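Restaurant Operations, Handout 7: Planning and Changing a Menu
Shih-chieh Kuo
February 2003 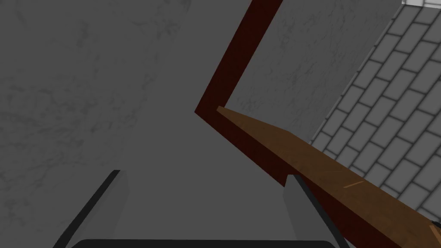 1. What we discuss today

Last time we spoke about purchasing. Today the subject is the menu, and especially the question of when an owner should change it and how. Please read the Durwood case before the next meeting, we will use it for the exercise at the end of these notes.

A menu has several jobs at the same time. It tells the guest what he can eat and what he must pay. It tells the kitchen which goods to keep, which stations to open and how many cooks to call. It also tells the bank something, if the bank knows how to read it. Many students think only of the first job.

2. Terms

Fixed menu: the same dishes the whole year. Common in family restaurants and in hotels with many one-night guests.

Cycle menu: the dishes return after a certain number of days or weeks. Used in schools, hospitals and on ships.

Market menu: written new each day or each week after the chef has seen what the suppliers have. It needs strong cooks and waiters who can explain.

Side menu: a short second menu offered only at certain hours or on certain evenings. Small dishes on a slow evening is the usual form.

Food cost percentage: the cost of ingredients in a dish divided by its selling price, times one hundred. If you forgot this, look again at handout 4.

Contribution: the selling price minus the cost of ingredients. It is money, not a percentage. Please do not mix these two in the exam, every year somebody does.

3. Percentage or money?

Take two dishes. A bean soup sells at 4 dollars and its ingredients cost 1 dollar. The food cost is 25 percent and the contribution is 3 dollars. A lamb shoulder sells at 20 dollars and its ingredients cost 8 dollars. The food cost is 40 percent, which looks bad, but the contribution is 12 dollars. A manager who looks only at the percentage will push the soup. He will have a very nice percentage and will have difficulty to pay the rent.

On the other side, the lamb needs long time in the oven and a cook who watches it. The contribution does not show this labor. We come back to it in November, when the second part of the course begins.

4. The Durwood case

Durwood was a dining room with a fixed menu of grilled meat and fish. Business was good at the end of the week and weak at the beginning. The owner went abroad with his head cook, and they ate in many small places. After they returned, they wanted to change the complete menu at once.

Their accountant, from the firm Rothe, advised them to begin smaller. They kept the old menu and put a side menu of seven small dishes on one slow evening. The rules were these:

- Each small dish must use at least one ingredient which is already in the house for the main menu.
- No dish may need more than two steps after the order comes in.
- The waiters taste everything before service and write down their own words for it.
- A dish which sells badly in the first month leaves the list, also if the chef loves it.

The last rule caused the biggest quarrel. The head cook had a dish of salted cod with orange, and it sold very little. He said the guests must learn it. The owner gave him one more month, and this was against the rule. We will discuss if he was right.

In the first season the side menu sold 327 plates. Read the case for the sales of each dish. Notice that several guests who came for the small plates ordered no main course. Is this a loss for Durwood, or were these guests who would otherwise stay home? The case does not give enough information to be sure, and I want you to say clearly what information is missing.

5. Writing the menu card

Some short remarks, because we have little time for this part.

Use the name that the guest can pronounce. If you keep a foreign name, put the explanation directly under it. At Flolel, the second restaurant in your reader, the waiters spent more than half of their time at the table for translating.

Do not put the prices in a straight column on the right side. The guest then reads the prices first and the dishes after.

Do not promise an origin which the supplier cannot guarantee. "Local tomatoes" in winter will bring you a question from somebody.

Check the spelling twice and let another person check it also.

6. Exercise

Work in groups of four. You are the new manager of Jultadley, a restaurant with a market menu and high waste. Prepare a side menu for one evening in the week. For each dish give the ingredients, the cost, the selling price and the contribution. Mark which ingredients are shared with the main menu. Write half a page about what you would do if the chef does not agree.

Bring 2 copies, one for me and one for the group which will comment on your work.

Reading for next time: chapter 7 in the reader, without the appendix.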